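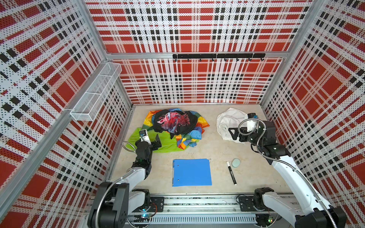

A floor pile is just laundry that hasn't made up its mind, a reader wrote to me after the first version of this entry went up, and I liked that enough to put it ahead of my own definition.

Floor pile (also clothes heap, sorting heap; in Climdale, "the drop")

A floor pile is a heap of clothing or household cloth set down unfolded on a floor, usually for sorting, folding or putting away later. It's one of the oldest ways of storing clothes and I'd guess still the most popular. I've been writing entries for this household encyclopedia for 3 years and the floor pile gets more mail than any other page, beating even the sock drawer and the entry on fitted sheets (which I'm still rewriting, please stop asking!).

Name and related terms
My grandmother's word was "tumble," and I've never met it outside Rurnport. Some people keep "heap" for anything with more than one piece in it and "puddle" for a single garment lying by itself. By that rule a black t-shirt bunched up on top of a rainbow-striped cloth makes a heap, and one crumpled white cloth off to the side is a puddle. I use "pile" for all of it and nobody has complained yet, apart from two letters from Bralell.

Structure
Most floor piles have a base, a crown and what I call the skirt. The base is whatever landed first, and big flat things like towels and wraps make a good one. The crown is the last thing dropped, so it's the piece you'll find and wear again. The skirt is any sleeve or loose end that spreads out over the floor at one side, and bright colors show up best there. A patch of lime green sticking out from a heap is a great help when you're looking for the one thing you know is lime green.

Piles are poor at keeping things smooth. Cotton jersey comes through all right, linen doesn't, and anything with a printed front should go in with the print facing inward if you care about the print. I never remember to do it.

Types
The working pile is made on purpose. You tip everything out, you sort it, and it's gone by supper.

The standing pile stays. Mine lasted 31 days one September, and by the end of it I was dressing from the top down and pulling socks out of the side like a magician.

The split pile is two or more small heaps, generally whites in one spot and colors in another. It takes more floor than a single heap but you've already done half the sorting, so I think it's a bargain.

The traveling pile moves from bed to floor every night and back again every morning. I have strong feelings about the traveling pile — I lived with one for years — and I'll leave them out.

Sorting a pile
Start at the crown. Lift pieces straight up, because tugging at the skirt drags the whole heap along and you end up sorting on your knees in the hallway. Shake each piece once. Flat things go down first, then tops, then small stuff.

Plenty of people fold t-shirts around something flat and stiff. A plastic document folder does nicely: lay the shirt face down, put the folder in the middle just below the collar, fold the sides in over it, slide it out and fold up the bottom. The width comes out the same every time and the stack looks like a shop shelf. Pick a folder with no sharp corners. If it has metal rivets, keep them toward the hem, where they're less likely to snag.

A marker is handy too if you label shelves or bins. I don't label the clothes themselves, though I know families in Climdale who put initials on every single care tag.

Storage nearby
A pile goes away faster when there's somewhere close to put it. A hook rack takes the things you'll wear again tomorrow, and a long wire basket with dividers is good for socks and underwear. Both work best hung within arm's reach of where you sort. An empty basket across the room has never tempted me to get up.

In Pană, where I spent part of a summer, the house had a shallow wall cupboard for this called simply "the other place." It held 220 items by the owner's own inventory, most of them pillowcases.

Disputed points
Whether a pile on a chair counts as a floor pile has been argued over in letters to this page, and my answer is still no. Chairs have their own entry. A pile that has slid off a chair counts from the moment it touches the floor, and a pile that's partly on the chair and partly on the floor goes under "Drapes and slumps" until I get 5 more letters about it.

See also: Bed, unmade; Folding boards; Hampers; Socks, single

Last revised 2024-05-16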